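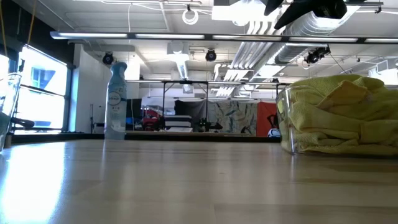
Febreze Air on the table, next to a clear plastic bin.

Home Forums Cleaning & Laundry New Posts Search Log in

Skiromum Household Forum
Musty smell in a closed-up house
Started by pellworth, 19/04/2021

pellworth
We took over a small house in Bollar that sat empty for most of a year. The roof is fine and the plumber found no leaks, but the back bedroom and the hall closet smell like an old suitcase. I have aired it out every dry day for two weeks. It's fine by evening and back by morning. What should I try before I pay someone?

dunmarrow6
Get a humidity gauge first. If the room is over 60 percent overnight, you can scrub all you want and it will come back. We ran a dehumidifier in our back room from January until spring and emptied the bucket twice a day at the start.

kettleside
Is there carpet in the bedroom? Carpet pad holds smell for years. Pull up one corner in the closet and put your nose to it.

pellworth
Carpet in the bedroom, bare boards in the closet. The closet is worse, so I don't think it's only the carpet.

tansy_r
Closets are usually the back wall if it's an outside wall. Take everything out, leave the door off for a week, and wipe the walls with plain dish soap and water, then go over them with a dry cloth. I'd use a spray after that if you have company coming. It makes the place nicer to be in while you work on the rest.

dunmarrow6
I disagree on the spray. If you scent the room you can't tell if you fixed anything. Leave it alone until the smell has been gone a full week.

tansy_r
It wears off. You can sniff the closet in the morning like anybody else. I'm not saying spray instead of cleaning.

gorsefield
Whatever you wipe with, use plenty of cloths and change them often. One cloth for a whole wall just moves the dirt along.
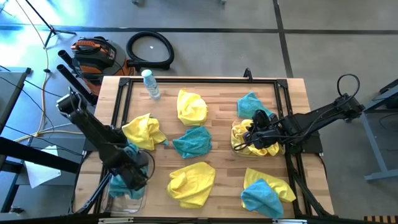 Microfiber cloths, yellow and blue.

gorsefield
I use one color for washing and the other for drying — saves arguing with my husband over which is which. No fabric softener when you launder them.

kettleside
Old cotton T-shirts do the same job and cost nothing.

gorsefield
They leave lint on flat paint. On bare boards, sure.

pellworth
Picked up a gauge. The bedroom read 71 at six this morning with the window shut, and the closet was higher. There is a Sartori dehumidifier for sale here, used, $200. Too much?

dunmarrow6
Too much for used. Ask how big the tank is and whether it takes a drain hose. I have a Jumetti and the hose matters more than the brand.

tansy_r
Check the gutter outside that closet wall too. Ours had been dumping water against the foundation the whole time.

pellworth
The downspout on that side ends above bare dirt, no extension. I'll put one on this weekend and hold off on the Sartori until I see what the gauge does.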